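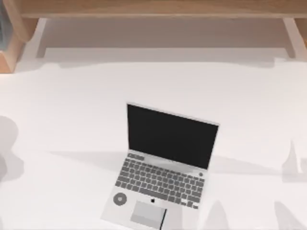
Department of Business Communication, Wivemley College
Unit 2: Writing the Formal Report
Lecturer: Catherine Gillies

A formal report presents findings to a reader who must make a decision. That reader is often short of time and may not have asked for all of the detail. The writer's first duty is therefore to state the question and the answer early. Students should review last week's handout on memos before attempting the exercises.

Purpose and scope. The opening section names the problem, the period covered and the person who requested the work. In the Festlow case, the scope statement ran to a full page, and the managers who received it stopped reading before the findings. A scope statement of around 100 words is normally enough.

Evidence. Figures should appear in the text only when the argument depends on them. All other figures belong in an appendix. Every table must carry a title, a source and a unit of measure.

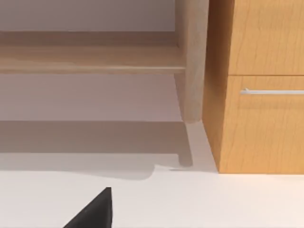
Recommendations. Each recommendation should follow from a finding already given in the body. New material may not be introduced at this stage — a common fault in first drafts. Use a direct verb: "close," "renew," "delay." Avoid "consider" unless further study is truly what is being advised. Compare the closing pages of the Zanora and Fiadzo reports in the course reader.

Tone. The passive voice is permitted where the person acting is unknown or unimportant. Contractions are not used.

Assignment. Write a report of no more than 3000 words on one of the cases in the reader. Headings and page numbers are required. The appendix does not count toward the limit. Drafts are due on Monday at the start of the seminar and will be returned with comments by Abenezer Wubshet.

Reading: course reader, chapter 16.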